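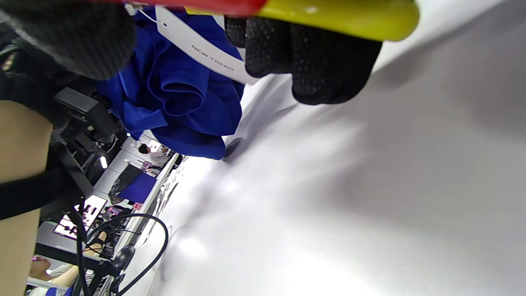 Blue garment between the finger pads, hang tag still on.

Pludau: grip review and labelling for handheld recordings

I write Pludau more or less on my own, so this page is in my voice and you'll have to put up with that. It's a desktop program for people who record grasping with handheld grippers and then have hours of clips to sort out before anything can be trained on them. You point it at a folder, it finds the moments where the fingers close on something, and you go through those moments quickly with the keyboard. That's the main job. There's a bit more to it now than when I started, and I'll go through the parts people ask me about.

Finding the grips

Pludau looks at the gap between the two finger pads and at what is in that gap. If your tool logs its opening width, it uses that as well, and you should let it (the results are a good deal better). Each closing becomes a marker on the timeline with a short clip either side. The standard length is 40 frames before and 40 after, and you can change it per project.

Cloth is where most of my time has gone. A box has edges and a mug has a handle, but a garment that's been bunched up could be more or less any shape, and it hangs differently every time you lift it. Older versions kept losing the fabric as soon as it folded over on itself. The current one follows the whole patch of cloth and doesn't care much which fold is in front. It copes well with strong plain colours on a pale table. Dark cloth near dark finger pads is still hit and miss, so do check those by hand.

Tags, strings and other dangly bits

This was the most requested thing by a mile! Shop clothing comes with hang tags, and a white tag against blue fabric is such a strong shape that the tracker used to jump on to it and forget about the garment. Now you can mark a tag as belonging to the item. It gets its own outline, tied to the parent, and the text on it can be read and saved as a note if you want it. Sideways and upside-down text is fine. The thin string isn't outlined at all, and I've stopped promising that it will be.

Masking the background

Recordings made in a real room have a real room in them: other people at other tables, monitors, cables, more cloth in the same colour as the piece you're working with. Pludau can blur people before export, and it can ignore anything further away than a distance you set. Use the second one if you have several stations going at once. It stops a cloth on the next table turning up in your labels as a second garment.

Planner export

Once a clip is checked, you can send it out as a grip path: finger opening, wrist position and the item outline at each step. The Baloyi planner reads this straight in. For Pillen you need the small converter in the tools folder, which also fixes the axis order (sorry, that one was my fault in the first place). Plain CSV is there too if you have your own setup.

What you'll need

A reasonably recent computer with 13 GB of free disk space for the models and the working cache
Linux or Windows. The Mac build runs, but slowly
Video from a camera fixed to the tool, with both fingers in view
Opening width log, optional but do use it

Wide-angle lenses are fine. Run the lens check first, it takes a couple of minutes, and then forget about it until you change the camera.

Price and licences

A single seat is £464, paid once, with updates for the current major version. Teaching licences are £80 a seat and work exactly the same, with no watermark and no limit on clips. If you already own Prusier, my older program for still images, your projects will open in Pludau and the upgrade is taken off at checkout.

The trial is the full program with planner export switched off. Try it on your worst recordings, the ones with glare on the table and sleeves all over the place, and send me whatever it gets wrong. The report button packs up the clip and your settings together, and you can untick the video if it mustn't leave your building. I answer most reports in the evening, usually after eight.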